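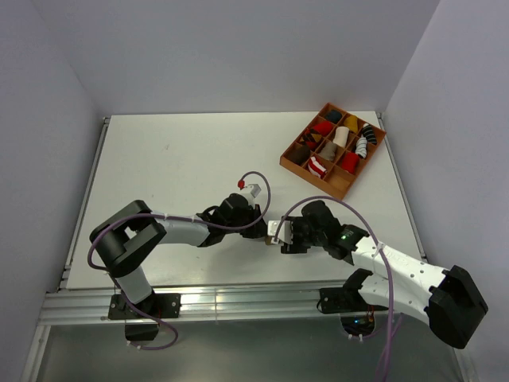

Afternoon snacks have taken over our house and I'd like to know what other people do. Mine are six and nine. They get in from school at twenty to four, eat solidly until five, and then sit down to tea at six and push it around the plate. I've tried putting the snacks up high, and the nine-year-old is now tall enough with a chair. They also eat wherever they happen to be standing, so there are crumbs in every room. I would love to get us down to one surface for food, something plain and white like the tabletop in the photo, where a few faint smudges are the worst of it. Ours is dark timber with peanut butter in the grain. Do you set a cut-off time, or do you just feed them a proper meal at four and be done with it?

menham_mum
Posts: 202
2020-09-05

We moved dinner. It sounds drastic but it took care of most of it. The kids eat their main meal at half past four and have toast or fruit before bed. My partner and I eat later. Whingeing stopped inside a week.

teatowel
Posts: 3,403

Moving dinner is fine if someone is home to cook at four. I finish at five and the drive back from Dreslow is half an hour, so it's after-school care and then whatever I can get on the table by half past six. They get fed at care too - crackers, cheese, cut-up orange. I've stopped worrying about it. If they only eat half their tea after that, they've still eaten.

lowgear
Posts: 60

Snack is one plate, one time, at the table. When the plate's finished the kitchen is shut. I used to let mine graze and they never knew if they were hungry or just bored. We've done the plate since February and I can count on them eating tea most nights. Not every night.

paddocks

That "kitchen is shut" thing did not work for us at all. My middle one got sneaky about food. We found muesli bar wrappers down the side of the couch and under his mattress. I'd be careful with it, especially at nine.

quinceandco

I don't think a closed kitchen makes kids sneaky. It depends how you say it. Mine can always have a carrot or an apple, and they know that. It's the biscuits that are shut.

paddocks

If there's always a carrot then it isn't shut. You've got an open kitchen with boring food in it, and I'd agree with that one.

quinceandco

Thanks all. I can't move dinner because of swimming two afternoons a week, but the plate sounds doable. I had a go at it yesterday with a cheese sandwich, some cucumber and a mandarin each. The six-year-old ate the lot. The nine-year-old said he wasn't hungry and then wanted cereal at ten past five.

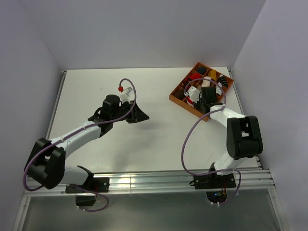
I said no to the cereal and there was a fair bit of noise, but he did eat his tea, which was spag bol so I'm not reading too much into it. The harder part will be Wednesdays when my mother-in-law has them. She does iced buns. I don't want to be the person who writes a list for Grandma.

menham_mum

Leave the buns alone. One afternoon a week won't hurt anybody and you'll want the babysitting.

teatowel

Agree with teatowel. Also, what's in the school lunch? When mine came home ravenous it was because the lunchbox came home full. They get ten minutes to eat and then they're off to the oval. We put a second sandwich in for the walk home and the four o'clock raid got a lot smaller.

lowgear

Same here. I bought the Prunero lunchbox with all the little compartments and it made things worse, because the serves were tiny and he couldn't get the lid off by himself. We went back to a plain one from Mokoena in the main street and a paper bag for the extra sandwich.

brolly_b

We've got the Prunero and I like it. The lid is stiff for the first couple of weeks and then it eases up. Agree the compartments are small, though. I wouldn't buy it for a kid over eight.

paddocks

Checked the lunchbox. Half a wrap and all of the yoghurt still in there. He says the yoghurt is "too school". I'm going to try the extra sandwich from Monday, keep the plate going at four, and leave Wednesdays to Grandma. Does anyone freeze sandwiches ahead? I've read that ham is all right but egg goes rubbery.

menham_mum

Ham, cheese and Vegemite all freeze well. Egg is awful, and so is anything with tomato. Take them out in the morning - they're thawed by lunch, except in the middle of winter.

teatowel

Butter right to the edges or the bread goes soggy.

lowgear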